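Skasamen Quilt Block Records — README
Last changed: 04/06/2023

What is in this folder

Skasamen is a small collection of records on patchwork blocks. Each record gives the name of one block, the finished size, the list of pieces to cut, and the order of sewing. I started it for my own use, when I was tired of searching the same magazines again and again for the cutting numbers. Later the quilt group in Itcombe asked for a copy, so I cleaned it and wrote this page.

The collection has 400 records. Of these, 62 are variants of another block, for example the same star with a different center. A variant has its own record and also a field which points to the parent block.

Files

blocks.csv — one line for each block
pieces.csv — one line for each shape to be cut, connected to the block by block_id
steps.txt — sewing order, separated by an empty line between blocks
sources.txt — where I found the block, if I know it

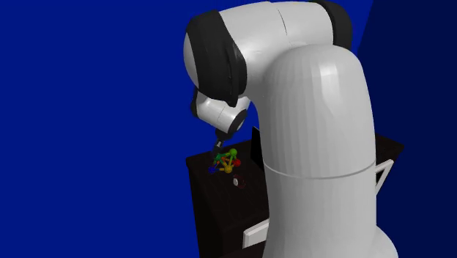
Fields in blocks.csv

block_id: a number, never used again if a block is removed
name: the most common name, in English
other_names: separated by a semicolon. Old blocks can have many names, and the same name can belong to two quite different blocks. Please check the grid before you cut.
grid: four-patch, nine-patch, five-patch, seven-patch or other
finished_size: in inches, without seam allowance
parent_id: empty if the block is not a variant
level: 1, 2 or 3, see below

Fields in pieces.csv

block_id, shape, cut_width, cut_height, how_many, color_role

The color_role is only "light", "medium", "dark" or "background". I did not record real fabrics, as prints go out of stock very fast. The cut sizes include a seam allowance of 1/4 inch on all sides. For half-square triangles the size is for the square before it is cut on the diagonal, and this size is already rounded up to the next 1/8 inch. If you prefer to trim less, you must calculate by yourself.

Levels

Level 1 has only squares and rectangles. Level 2 has also triangles. Level 3 has set-in seams, curves, or paper piecing. It is my own opinion and some people will not agree — one reader told me that Drunkard's Path is easy if one uses enough pins. I left it at 3.

How the sizes were checked

I sewed 60 of the blocks in cotton and measured them after pressing. If the result was wrong by more than 1/8 inch, I corrected the record and sewed the block again. All other blocks were checked on paper only, with a drawing in full scale. The field "checked" in sources.txt says "sewn" or "paper".

The drawings were made with Povuron, a small drawing program that I use also for borders. They are not included, but every shape can be drawn again from pieces.csv. 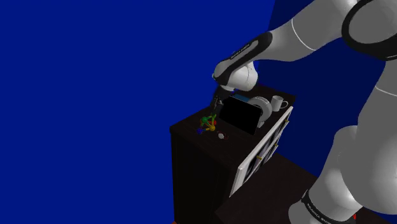 Robotic arm over a dark brown cabinet, blue background

Known problems

Blocks copied from the Holst leaflets have the sizes changed from centimeters, so a few of them finish at a strange number such as 11 7/8 inches. I did not force them to 12.

In steps.txt the pressing direction is missing for most level 1 blocks. Press to the dark side if nothing is written.

The names with an apostrophe may look broken if you open the file in an old spreadsheet program. Choose UTF-8 when you import.

Hexagon blocks are not in the collection. I hope to add them in November, together with the templates.

Use and corrections

You can print, copy and change the records for your own quilts and for teaching. If you put them on another page, please keep sources.txt together with the rest. For a correction, send the block_id, the wrong number and the number you believe is right. A photo of the sewn block with a ruler on it helps me a lot.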